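Is the Makix tabletop kit from Lesevness good enough for a toy kitchen setup?

Asked Mar 7, 2023 in Kits and Services
Tags: gripper, overhead view, beginner, rental

I teach an after-school robotics group and we want to start with simple pick and place. I am looking at the Makix kit. Lesevness sells it, but they also rent it for 30 days, and the rental includes one remote setup call. Our budget for the whole year is 2,000 dollars, so I would prefer to rent first and decide in May.

Our work surface is the top of a play kitchen. The objects are ordinary toy things: a pot, a frying pan with a slotted spatula, an oval colander, a ketchup bottle on a plate, a small bowl, some fruit. We look at everything from directly above.

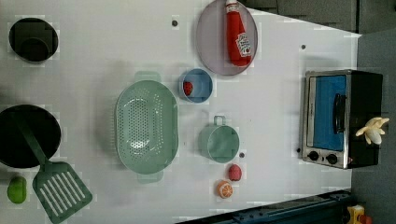 My questions are these. First, will the standard fingers hold thin things like a spatula handle, or must I buy the soft finger set also? Second, the counter has small dark holes in it. Can the software confuse them with objects? Third, is the setup call really useful, or is it only somebody reading the manual to you?

Please excuse my English, and thank you in advance.

3 answers

Answer 1 (accepted)

I had the same kit on rental last year and after that I bought it, so I can answer most of this.

Fingers: the standard ones are fine for round fruit and for a cup with a loop handle, if you come to the loop from the side. For a flat handle they are not so good. The handle turns a little when you lift it, and then the heavy end goes down. I bought the soft set and I use it for almost everything now.

Holes: yes, it happened to me. In the detection menu there is a value called minimum height. The factory value is 0 and I changed it to 6 mm. After this the holes were ignored -- but a very flat object, for example a slice of toy orange lying on its side, can also be ignored. You have to try some values with your own toys.

Setup call: mine was useful. The person looked at my overhead view and told me what to change before we touched any settings.

The order I would follow in the first week:

1. Fix the overhead camera and do not move it again. Every small movement means a new calibration, and this takes me 33 minutes with the printed sheet.

2. Start with the small pieces that stand free. Leave the pan and the spatula for later, they lie one over the other and the software sees them as one thing.

3. Keep the toaster oven where it is between runs and mark it as an obstacle. The gripper should be able to come in over that side of the counter without touching the door handle.

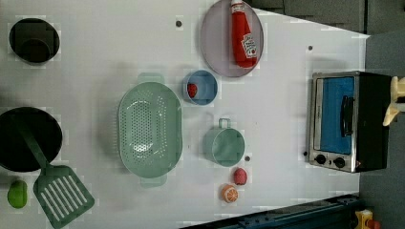

4. Save a reset picture of the counter before every run. The children can then put the toys back in the same places by comparing with the screen.

About the money, ask Lesevness if the rental price is taken off when you buy. For me it was, but only because I asked in writing before the rental was finished.

Answer 2

I would look at Atilar before you decide. Their arm is slower but the fingers come with rubber on them, no extra set to pay. The manual is worse. I did not try it with kitchen toys, only with blocks, so I can't say about the spatula.

Comment from the asker: Thank you, I did not know this one. Do they rent also?

Reply: No, only sale. You can return it if the box is not damaged.

Answer 3

Um has a free plug-in for hiding parts of the table from detection. You draw a circle on each hole and it is gone. It works with Makix, but I think you need the newer firmware. Just cover the holes with white tape if you don't want to install anything.

Comment from the asker: White tape is a good idea, I will try it first. I wrote to Lesevness about the rental price and I am waiting for their answer.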